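Forum > Home and Kitchen > Tea, Coffee and Cups
Thread: Are paper cups with plastic lids ever leakproof?

plotter_29
Posted 2023-09-12

I keep reading that a decent takeaway cup "won't leak if the lid is on properly". I don't believe it. I buy a coffee on the way in from the Melovness road, press the lid down all the way round until it clicks, and by the time I've got to my desk there's a brown line down the side and a ring on whatever I put it on. Two cups last week, same result both times.

My theory is the seam. Every paper cup has one, where the side overlaps itself, and the rim is thicker there. A round lid can't sit flat on a rim with a bump in it. The woman at the counter told me to keep the sip hole away from the seam. I've tried it. Slightly better, maybe, but I wouldn't put money on it.

The domed lids are sold as the better ones and I can't see why. More room for the froth, fine. They still have a hole in the top.

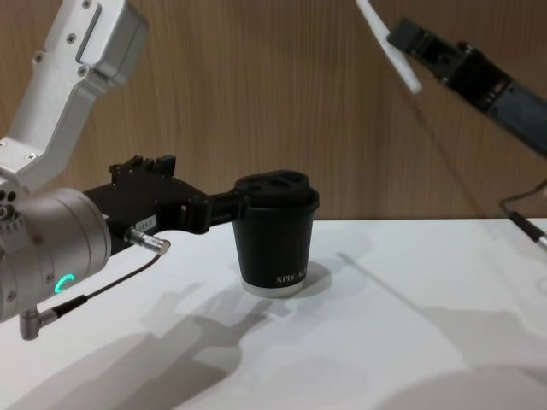
Black cups are worse in one way, which is that you don't spot the dribble until it's on your cuff. I'm sure that's half the reason cafes like them. The other half is that they look dear.

So has anyone found a paper cup and lid that stays dry for a half-hour walk? I mean tested, with coffee in it, by you.

henik_fan
Seam theory is right. I worked in a cafe for two years and we turned the sip hole away from the seam every single time. Complaints went down.

plotter_29
Went down from what? Did anyone write them down?

henik_fan
No, it was a cafe. But you notice when people stop coming back for napkins.

Gemma Zanetti
I'd question the whole idea that it's the seam. Most of what people call leaking is slosh. They fill it to the brim, you walk, it comes up through the hole and runs down. Ask for it a finger short of full and see what happens. I've done this for ages and my coat is clean.

Also, where are you holding it? If you grip a paper cup hard just under the lid you squash the rim out of round and the lid lifts on the other side. Hold it lower down, or use a sleeve.

plotter_29
If I hold it lower down I burn my hand, and if I ask for less coffee I've paid the same for less coffee. Neither of those is the cup working.

I'll give you the grip, though. I do hold it near the top.

kettleanddrum
Disagree with Gemma. Pinching it just under the lid is the strongest place, because the rolled rim holds its shape. Squeeze it in the middle and the sides give way, and then up it comes. Try it over a sink with water in.

Gemma Zanetti
I have tried it over a sink. The middle bends more, I agree, but the lid stays put. Up at the top it's the lid that goes. Perhaps we have different cups.

kettleanddrum
Perhaps. Mine are from Espinoza on the corner and they're thick ones, double wall.

old_spoon
Buy a flask.

plotter_29
I've got a flask. It tastes of last December's soup.

old_spoon
Bicarb and boiling water, leave it overnight, take the rubber ring out first and wash that on its own.

plotter_29
Done that. Still soup.

henik_fan
What about those Plotavetti lids with the little plug that swings across? A place near us started using them.

Gemma Zanetti
The plug helps with the slosh. It won't do a thing for a badly fitting rim. And you have to get the plug out with your nail, with hot coffee right under it – not for me.

plotter_29
Right, so I've got turn the lid, fill it less, hold it at the top, don't hold it at the top, and a plug. I'll do a week with the sip hole opposite the seam and a week with it on the seam, same shop, same walk, kitchen roll round the cup. If there's no difference I'm going back to complaining about the cups.

kettleanddrum
Do the grip as well while you're at it. Top one day, middle the next.

plotter_29
One thing at a time or I won't know which it was.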